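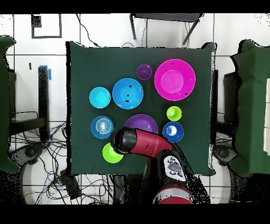
How long should you let a tablecloth soak before washing out an oil stain? Fifteen minutes in warm water with dish soap, worked in from the back of the cloth, is enough for most cotton.

Thread on table linen, written up from notes I keep for Parnadach, where we wash a lot of it.

Oil first. Blot, don't rub. Lay the stain face down on a paper towel and put the soap on the back so it pushes the oil out the way it came in. Rinse, check in daylight, repeat if there is still a shadow.

Do not put it in the dryer until the shadow is gone. Heat sets oil. Most of the "permanent" stains I get asked to look at were dried once with a faint mark still in them.

Dark colors: green and navy hide oil while damp. Air dry, then check. I have sent out dark cloths that looked clean on the line and came back with a ring. My mistake both times.

Tomato and curry are pigment plus oil. Treat the oil as above, then cold water and an oxygen bleach soak if the label allows it. Turmeric fades in sun – hang the cloth outside for an afternoon before you give up on it.

Wine: cold water from the back, as soon as you can. Salt soaks up a little liquid and then does nothing further. Skip it.

Candle wax: let it harden, lift with a dull knife, then a warm iron over plain brown paper. Change the paper as it fills. Colored wax leaves dye, which is a separate job.

Detergent dose. Zhiqiang Zhong asked why his cloths feel stiff. Usually too much powder and too short a rinse. Halve the dose, add a second rinse, see if it changes after 2 washes. With hard water, try a liquid.

Shrinkage: untreated cotton can lose up to 7 percent in length on a first hot wash. Wash the fabric before you hem it. Qiuyue Zheng hemmed first and now has a cloth that fits a smaller table.

Storage: roll on a tube if you have room. If you fold, move the fold line each time, as the threads wear along a fixed crease. No starch before long storage.

Replies on linen blends tomorrow. Shufen Xiong's question about ironing damp is first on the list.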